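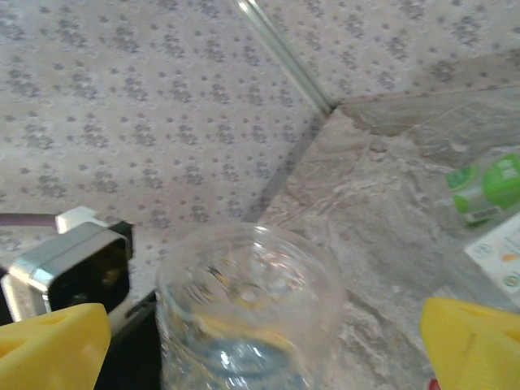
Ultham lance Lollness, une natte antiérosion qui accepte enfin de rester sur le talus

Lodthorpe, le 14 juin 2022. Le fabricant de géosynthétiques Ultham annonce la mise sur le marché de Lollness, une géonatte tridimensionnelle en polypropylène destinée aux talus routiers, aux berges et aux merlons que la pluie redessine chaque hiver sans permis d'aménager. Le produit est livrable dès le mois d'août.

Une natte antiérosion a un métier ingrat : elle doit retenir la terre végétale le temps que l'herbe pousse, puis disparaître sous l'herbe, après quoi tout le monde félicite l'herbe. Ultham s'est accommodé de cette injustice depuis longtemps. Le bureau d'études de Lodthorpe s'est surtout penché sur la période intermédiaire, celle où la graine est semée, le conducteur de travaux parti en congé et l'orage annoncé.

Lollness associe une structure de monofilaments enchevêtrés, épaisse de 16 mm, à une grille de renfort soudée en sous-face. La première piège les particules fines et laisse passer les racines ; la seconde reprend les efforts de traction dans le sens de la pente. L'ensemble est stabilisé aux ultraviolets, précaution utile sur les chantiers où l'ensemencement a été prévu « dans la foulée ».

Le rouleau couvre 276 m² et se déroule de haut en bas, à partir d'une tranchée d'ancrage en tête de talus. Ultham rappelle que cette tranchée figure dans la notice, en page 8, avec un schéma, et qu'elle n'a jamais été facultative. Les recouvrements latéraux se font dans le sens de l'écoulement. Les agrafes sont vendues séparément, comme le veut une tradition que la profession n'a pas encore trouvé le courage d'abolir.
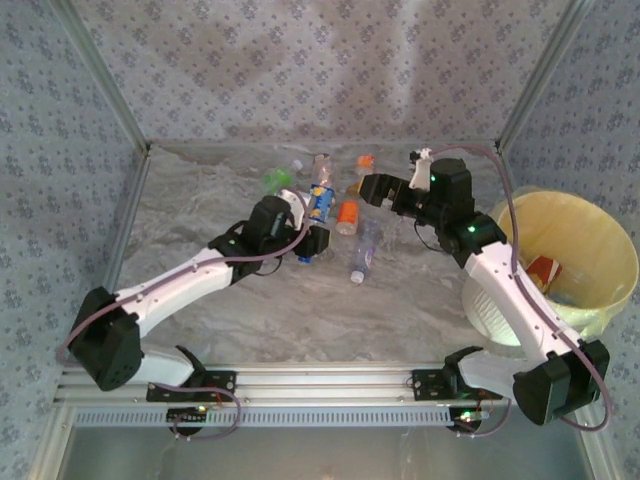
Martim Cordeiro estime pour sa part que la natte se pose bien, à condition de régler d'abord le talus, et qu'aucun polymère ne remplacera un coup de godet donné proprement. Il regrette que le rouleau soit un peu lourd pour les accès étroits et demande s'il existera en demi-largeur. Ultham a pris note de la remarque et étudie la question, formule qui, dans le cas présent, correspond à une véritable étude.

Une première série a été posée sur le remblai de Mendes, plus de 1000 m² d'un limon sableux dont la réputation n'était plus à faire. Le semis a été réalisé avant la pose, puis la natte a été garnie de terre végétale tamisée. Le suivi portera sur la tenue des ancrages et la densité du couvert. Les résultats seront publiés, y compris s'ils contrarient le service commercial.

Lollness est proposée en vert et en noir. Le vert se fond mieux dans le paysage, le noir coûte moins cher, et les carnets de commandes indiquent déjà laquelle de ces deux qualités touche le plus les maîtres d'ouvrage.

La fiche technique, la notice de pose et des échantillons au format A4 sont disponibles sur demande auprès du service documentation d'Ultham, à Lodthorpe. Pour les pentes supérieures à 45 degrés, prière de joindre une coupe du terrain à la demande ; les croquis au dos d'un bon de livraison sont acceptés s'ils sont cotés.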